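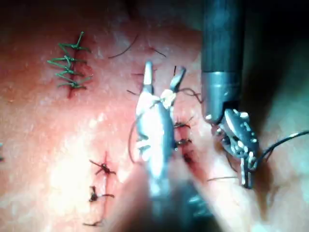 Suture practice pad with a vertical incision closed in green thread.

Landerow Braided Practice Suture, Green
Item 1393

Non-sterile braided thread for teaching and practicing knots. For training use only. Not for use on people or animals.

Sold by the spool or in pre-cut lengths. Needles are sold separately, except in the starter pack.

Overview

Landerow practice suture is a braided polyester thread made for skills labs, nursing and veterinary programs, and anyone learning to tie at home. It handles much like a coated braided suture. It lies flat, holds a square knot without slipping, and does not spring back off the spool the way monofilament does.

The green is a dark, even shade that is dyed before braiding. It does not rub off on gloves or on silicone. Most instructors who order from us choose green for beginners, since it is easy to follow against red, pink or tan practice skin. We also stock the same thread in black, white and violet.

Because the thread is not sterilized or individually packed in foil, it costs a good deal less than surgical stock. Students can throw away as much as they need to while they are learning.

Options

Spool, 1000 feet. Suits a small class or one person practicing regularly.
Spool, 2000 feet. Same thread and same core size, wound deeper. Fits the Estel bench dispenser and most upright thread stands.
Pre-cut lengths, 30 inches. Packed in a resealable bag.
Starter pack. Pre-cut lengths with curved cutting needles, a needle driver, toothed forceps and straight scissors in a zip case.

Specifications

Material: polyester, braided, light wax coating
Size: 2-0 or 3-0 (select when ordering)
Color: green
Absorbable: no
Sterile: no
Latex: none
Spool core: plastic, 5/8 inch center hole
Storage: dry, out of direct sun

Choosing a size

2-0 is the thicker of the two. Choose it for first lessons, for one-handed and two-handed knot boards, and for demonstrations where people are watching from a few feet away. 3-0 is closer to what students will handle on skin pads and is better for practicing even spacing. If you are buying one spool to cover everything, 3-0 is the more useful size.

We do not carry this thread in 4-0 or finer. The braid gets too soft at that size and frays at the needle eye. For fine work see the Mapplebeck monofilament range, which comes in blue and in clear.

Threading

The spool thread is made for French-eye and closed-eye needles. For a French-eye needle, hold the thread tight across the notch and press down until it snaps in. For a closed-eye needle, trim the end at an angle and pass it from the inside of the curve to the outside. Leave a tail of about 3 inches so the thread does not pull out on the first pass.

If the end has started to unravel, cut it back half an inch. Do not melt it with a lighter. The hardened bead will not go through the eye and can tear the pad.

Knots and tails

Three throws are enough to hold on a silicone pad. Pull each throw down flat, with your hands going in opposite directions, and change direction each time. If the knot sits up on its side or slides, it is probably a granny knot and should be cut out and tied again.

For interrupted stitches, trim the tails to a quarter inch. Longer tails get caught up in the next stitch. Shorter ones are hard to grip when it is time to remove them.

Removing stitches so the pad can be used again

Lift one tail with forceps, slide the scissors under the loop on one side of the knot, and cut close to the surface. Pull the stitch out toward the wound line. Pulling away from it tends to open the holes, and the pad will wear out sooner. Wipe the pad with mild soap and water and let it dry before storing. A light dusting of cornstarch takes away any tackiness.

Cut thread is not recyclable. Used needles go in a sharps container, including those that have only been used on practice material.

Fits with

Skesalau layered skin pads, all sizes
Estel bench dispenser
Landerow knot board with hooks
Most foam, silicone and gelatin practice skins

It also works on pig's feet and chicken thighs, though the wax coating picks up fat and the thread will need wiping every few stitches.

Questions we get

Is the thread the same on both spools?
Yes. Only the length is different.

Can I use it for sewing or crafts?
You can. It is a strong thread, but it is too thick for most home sewing machines.

Does it expire?
No. After several years on a shelf the wax may dry out. Running the thread over a block of beeswax brings it back.

Why does my thread twist while I tie?
It is usually from pulling it off over the end of the spool. Stand the spool on a peg so it can turn, and let the thread hang and unwind before you start.

Do you sell to individuals?
Yes, there is no minimum order. Schools can pay by purchase order.

Shipping and returns

In-stock items leave our warehouse in two business days. Unopened spools and bags can be returned within 30 days. Starter packs cannot be returned once the zip case has been unsealed.

Orders for the fall term should reach us by the end of August. Violet sells out first and may take longer.

For quotes on more than 20 spools, or for mixed colors in one carton, write to Declan Crabtree in school sales through the contact form and include the item number.

Page updated April 2024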